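Huken 241 Soup Kettle, 400 W
Sold by Lambert Kitchen Supply

Price, unit only: see cart
Order code: 241-K
Availability: in stock, ships from our own warehouse

The Huken 241 is a countertop kettle for keeping soup, broth, congee or chili at serving temperature. It is a warmer. It will not bring cold soup up to heat in any reasonable time, so bring the soup to a simmer on the stove first and then pour it in. The well is stainless steel and lifts out for washing. The outer shell is painted steel and should only be wiped down with a damp cloth.

We started carrying the 241 after the older Uko kettle was dropped. The well is the same width, so if you own Uko wells and lids they will drop straight in. The Uko control knob does not fit and we have no more of those.

Chopsticks, spoons, bowls and trays are not included with the kettle. They are on the serving pieces page.
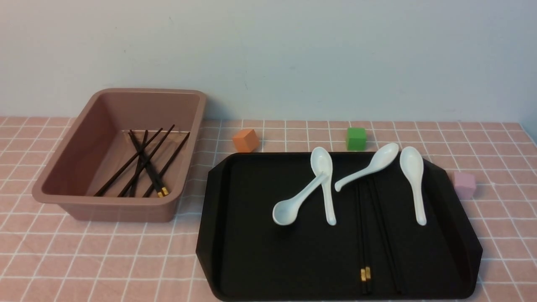
Dorothy Kershaw asks if the kettle can be left on overnight with broth in it. We don't recommend it. The lid is loose-fitting by design and a small amount of broth will cook down to a crust by morning. Empty the well at closing, chill the broth in a shallow pan and reheat it on the stove the next day.

Controls

There is one dial, marked from low to high, and one indicator light. The light stays on while the element is heating and goes off when the set point is reached, so a light that comes and goes is normal. Clear broths hold well on a middle setting. Thick soups need a lower setting and a stir every so often – a bean soup on high will catch on the bottom.

The dial does not lock. For self-service lines, turn the kettle so the dial faces the staff side. The cord leaves from the left and is long enough for most counters.
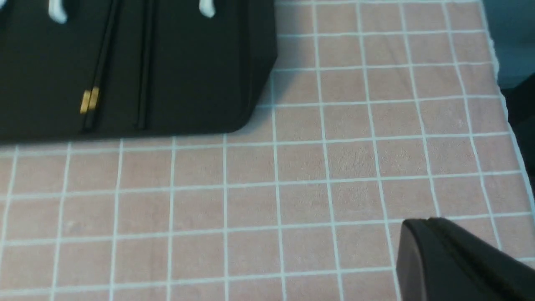 Black case on pink grid mat.

Filling and use

Put water in the outer pan up to the line before switching on. The kettle heats through this water, and running it dry will trip the cutoff. If that happens, unplug it, let it cool for 50 minutes, refill and press the reset button underneath. If it trips again with water in the pan, stop using it and contact us.
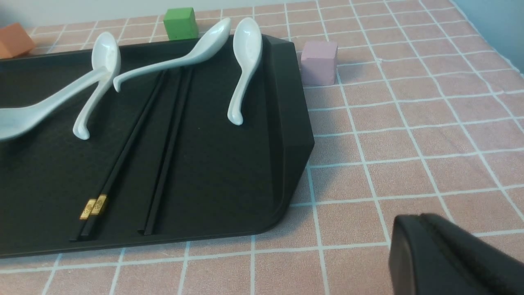
In hard water areas the pan will scale up. White vinegar and warm water, left to stand and then rinsed out, takes care of light scale. The Plorkeo descaling powder we sell also works and smells less. Do not use steel wool on the pan or the well.

Spare parts

Lid with ladle notch, well, dial and rubber feet are all kept in stock. The heating element is not sold separately. Units that need one go back to the workshop under the warranty, which runs 3 years for home use and one year for commercial use.

Customer comments
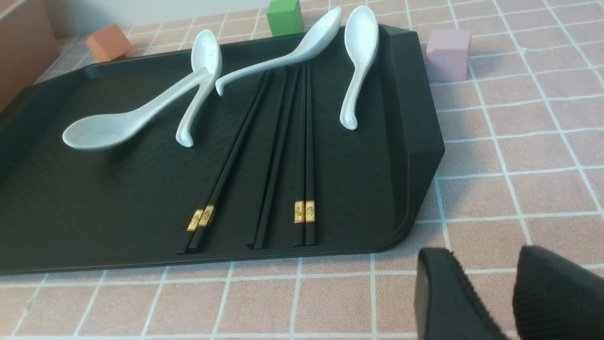 Had ours since May at a small lunch counter and it has held temperature fine. The lid gets hot, so keep a towel nearby. I wish the fill line was easier to see – I went over ours with a paint marker.

Lambert replies: Thanks for the note. The fill line is stamped deeper on the current batch.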